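Household Textile Waste in Dondbridge: Prompts, Pledges and Drop-off Rates

Student project report, Environmental Studies
Submitted 02/07/2026

1. Background

Residents of Dondbridge may leave used clothing and linens at two collection points, Brindov and Skindel. Use of both points has been low. This project examined whether the wording of a reminder card affects the amount of material brought in.

2. Method

Cards were delivered to 572 households in October. One group received a card listing the environmental costs of discarded fabric. The second received a card with opening hours, a map and a space to write down a planned drop-off date. Collection continued for 12 weeks.

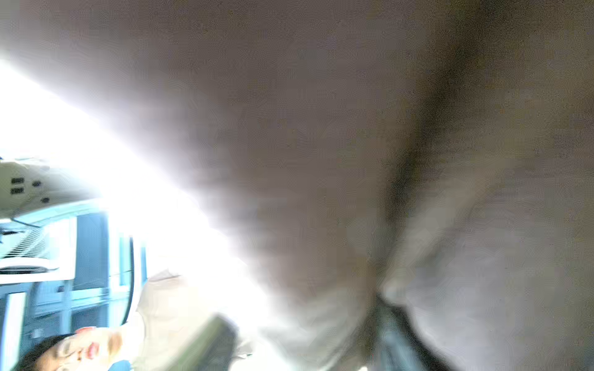
Figure 1. Gray fabric, close view.

3. Results

The two points took in 2718 pounds of textiles during the study period. A total of 190 households made at least one drop-off, and most of these had received the planning card. Returns at Skindel were lower in both groups.

4. Limitations

Households were assigned by street, and neighbors may have compared cards. Damaged items were weighed together with reusable ones.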